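Listen > Kleinserie und Handhabung > Archiv > Planung und Beschaffung

Diese Website verwendet Cookies, um die Anmeldung im Listenarchiv zu ermöglichen. Mit der weiteren Nutzung stimmen Sie dem zu. [Einverstanden] [Mehr erfahren]

11.7.24, von Selina Plattner

Betreff: Re: Zweiter Arbeitsplatz mit Arm, was müssen wir einplanen?

Lieber Eifion, liebe Mitlesende,

entschuldige bitte, dass ich mit der Antwort so lange gebraucht habe, deine Nachricht lag die ganze Zeit mit Fähnchen im Posteingang, und jedes Mal, wenn ich anfangen wollte, kam eine Lieferung oder ein Anruf dazwischen. Jetzt habe ich eine Kanne Tee neben mir und nehme mir die Zeit, denn vor zwei Jahren hätte ich mich über so eine Antwort selbst sehr gefreut!

Eifion Wogan schrieb:

> Hallo in die Runde,
>
> wir haben seit März einen Arm von Grovar mit Zweifingergreifer
> stehen und möchten einen zweiten Platz einrichten. Es geht um
> leichte Sachen, Ware aufnehmen und in Körbe oder Kisten ablegen,
> also nichts Wildes. Für den ersten Platz haben wir damals nur den
> Arm selbst ins Budget geschrieben und uns dann gewundert, was
> noch alles dazukam. Das soll nicht noch einmal passieren.
>
> Meine Fragen:
>
> - Was kostet so ein Platz außer dem Arm, wenn man alles
> zusammenrechnet, und was vergisst man am leichtesten?
> - Kaufen oder mieten? Brokdale bietet uns eine Miete über
> 24 Monate an.
> - Lohnt es sich, gleich einen zweiten Satz Finger mitzubestellen?
> - Wie viel Zeit plant ihr für das Einrichten ein?
>
> Lorraine Ruddock muss die Zahlen bei uns vertreten und hätte gern
> etwas, das länger hält als bis zur nächsten Besprechung.
>
> Danke und viele Grüße
> Eifion

Also, der Reihe nach, obwohl ich gleich beim Schreiben merke, dass die Punkte alle ineinandergreifen.

Der Arm selbst war bei uns der Posten, über den am meisten geredet wurde und bei dem am wenigsten schiefging. Da gibt es ein Angebot, da steht eine Zahl, und die stimmt dann auch. Alles, was drumherum steht, hatten wir unter "Sonstiges" zusammengefasst, und "Sonstiges" ist bei uns mit der Zeit zu einer sehr stattlichen Zeile herangewachsen. Merle Quinlan, die bei uns die Bestellungen macht, hat sie irgendwann aufgelöst und durch eine richtige Liste ersetzt. Seither steht dort: Tisch, Greifer, Finger, Kameras mit Halterung, Kabel und Kabelführung, Beleuchtung, Behälter, Übungsware, Rechner, Versicherung. Die Übungsware war mein Wunsch (und ich habe ihn verteidigen müssen), denn wer mit echter Ware einrichtet, hat nach kurzer Zeit lauter verbeulte Stücke, die man nicht mehr guten Gewissens verschicken kann.

Beim Tisch würde ich nicht sparen. Wir hatten anfangs einen, der für Menschen vollkommen in Ordnung gewesen wäre, aber sobald der Arm zügig fährt, schwingt alles mit, und dann suchst du den Fehler erst in der Software, dann im Greifer, dann bei dir selbst. Der jetzige steht fest und hat eine matte weiße Oberfläche. Matt ist mir wichtig, auf der glänzenden Platte von früher haben uns die Spiegelungen der Deckenlampen ganze Nachmittage gekostet. Schreibt das am besten gleich in die Bestellung, der Lieferant nimmt sonst, was gerade da ist.

Und dann die Behälter, über die ich einen eigenen Aufsatz schreiben könnte! Bei den Behältern denkt man, die hat man ja sowieso. Hat man auch, nur eben in fünf verschiedenen Größen, mit Henkeln und ohne, mit steilen Wänden und mit schrägen. Wir probieren zurzeit mit dunkelbraunen geflochtenen Körben, weil unsere Kundschaft die Ware darin bekommen möchte. Der dicke Rand sieht hübsch aus, will aber beim Anfahren berücksichtigt werden, und durch das Geflecht kommt an manchen Stellen Licht. Plant bitte mehrere gleiche Behälter ein, auch wenn Lorraine fragt, wozu. Ist der eine einmal verzogen, stimmt sonst keine eurer Ablagepositionen mehr. 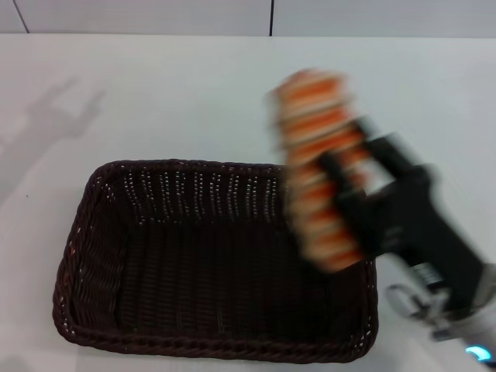
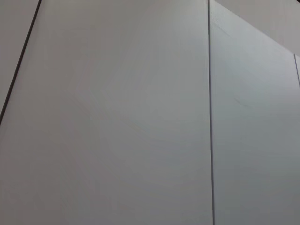
Nun zu den Fingern. Ja, bestellt den zweiten Satz mit! Wir haben für unseren 695 Euro bezahlt, und ich habe mich beim Unterschreiben geärgert und danach nie wieder. Der erste Satz war zu glatt für alles, was sich rollen oder schieben lässt, und bis der Ersatz kam, stand der Platz still. Declan Sutcliffe, der bei uns die Einrichtung macht, hat in der Zwischenzeit mit Gummistreifen gebastelt, was für Versuche genügt hat, ich würde es aber keinem Kunden zeigen. Fragt beim Händler auch nach, ob die Schrauben und Zwischenstücke dabei sind. Bei uns waren sie es nicht, und eine Tüte Schrauben mit eigener Versandpauschale ist etwas, worüber man sich unverhältnismäßig lange aufregen kann.

Zur Frage Kaufen oder Mieten habe ich keine Antwort, die für alle passt, ich kann nur erzählen, wie wir überlegt haben. Eine Miete über 24 Monate klingt gemütlich, und wenn ihr noch unsicher seid, ob die Aufgabe überhaupt bleibt, ist sie das auch. Schaut aber bitte in den Vertrag, was genau gemietet wird. In unserem damaligen Angebot (nicht von Brokdale, deren Bedingungen kenne ich nicht) waren Arm und Steuerung enthalten, der Greifer kam extra, und die Kameras waren gar nicht vorgesehen. Außerdem stand darin, dass das Gerät im ursprünglichen Zustand zurückmuss, und da war dann die Frage, ob ein angeschraubter Kamerahalter noch ursprünglicher Zustand ist. Wir haben nachgefragt, bekamen zwei verschiedene Auskünfte und haben gekauft. Bei eurem zweiten Platz kommt dazu, dass ihr schon einen Grovar habt. Wenn Brokdale etwas anderes hinstellt, braucht ihr zwei Sorten Ersatzteile und zwei Sorten Wissen im Kopf, und Letzteres steht in keinem Angebot.

Die Kameras, weil ich gerade dabei bin: Wir arbeiten mit einer festen und einer am Handgelenk. Die am Handgelenk hatte ich für Luxus gehalten und wollte sie streichen, Declan hat sie mir wieder hineinverhandelt. Sie fährt halt überall mit hin, und wenn der Arm wegschwenkt, hat man eben auch einmal nur graue Flächen im Bild. Dafür ist man nah an der Ware, wenn es darauf ankommt. Rechnet das Kabel dazu! Es wird mit jeder Drehung bewegt und ist bei uns ein Verbrauchsteil, ich habe es mittlerweile auch so verbucht. Und Speicherplatz, wenn ihr die Aufnahmen behalten wollt, was wir erst nicht wollten und dann doch.

Für das Einrichten hatten wir 20 Stunden eingeplant und 50 gebraucht. Das lag an keiner einzelnen Sache. Ein Teil ging ins Ausrichten, ein Teil in die Anbindung an Duan, mit dem wir unsere Aufträge verwalten, und ein gar nicht kleiner Teil ging dafür drauf, dass wir den Tisch nach dem Ausrichten noch einmal verschoben haben, damit man mit dem Hubwagen vorbeikommt. Falls ihr den Weg für den Hubwagen vorher aufzeichnen könnt, tut es, mit Klebeband auf dem Boden, und lauft ihn einmal ab. Beim zweiten Platz wird es vermutlich schneller gehen, aber in den Plan würde ich dieselbe Zahl noch einmal schreiben. Wenn am Ende Stunden übrig bleiben, findet Lorraine sicher Verwendung dafür.

Ein Wort noch zur Aufteilung über die Jahre, damit eure Zahlen länger halten. Merle trennt inzwischen in drei Spalten: was einmal anfällt, was jedes Jahr anfällt und was nur anfällt, wenn etwas kaputtgeht. In der dritten Spalte stehen bei uns Finger, Kabel und eine Reserve für den Greifer. Am Anfang hat die Geschäftsleitung diese Spalte komplett gestrichen mit dem Hinweis, wir sollten eben vorsichtig sein. Im Jahr darauf stand sie wieder drin. Wenn Lorraine mag, kann sie Merle gern direkt anschreiben, die beiden würden sich bestimmt gut verstehen, und Merle hat die Tabelle so aufgebaut, dass man die eigenen Preise nur noch eintragen muss.

Ach ja, und die Versicherung! Unsere wollte den Arm als Maschine führen und den Rechner als Büroausstattung, und für alles dazwischen fühlte sich erst einmal keine Stelle zuständig. Es hat drei Telefonate gebraucht. Meldet den ganzen Platz am besten als eine Anlage mit einer Liste der Teile, dann bleibt euch das vielleicht erspart.

Zu den Leuten von Jimisbridge, nach denen du mich neulich am Rande gefragt hast: Wir hatten sie für die Risikobeurteilung im Haus, und ich war zufrieden. Sie waren freundlich, haben sich die Abläufe in Ruhe zeigen lassen und einen Bericht geschrieben, den ich auch verstanden habe. Den Preis mag ich hier auf der Liste nicht nennen, schreib mir dafür bitte privat. Ruft aber früh an, die Wartezeit war lang, und ohne den Bericht durften wir nicht in den Betrieb gehen. So hatten wir einen fertigen Platz, der nur herumstand, und eine Abschreibung, die schon lief.

Falls hier jemand mitliest, der mit geflochtenen Körben arbeitet und eine gute Quelle für wirklich maßhaltige Stücke kennt, wäre ich sehr dankbar. Die letzten, die wir bekommen haben, waren alle schön und alle ein bisschen verschieden.

Ganz herzliche Grüße, auch an Lorraine, und meldet euch, wenn der Liefertermin steht
Selina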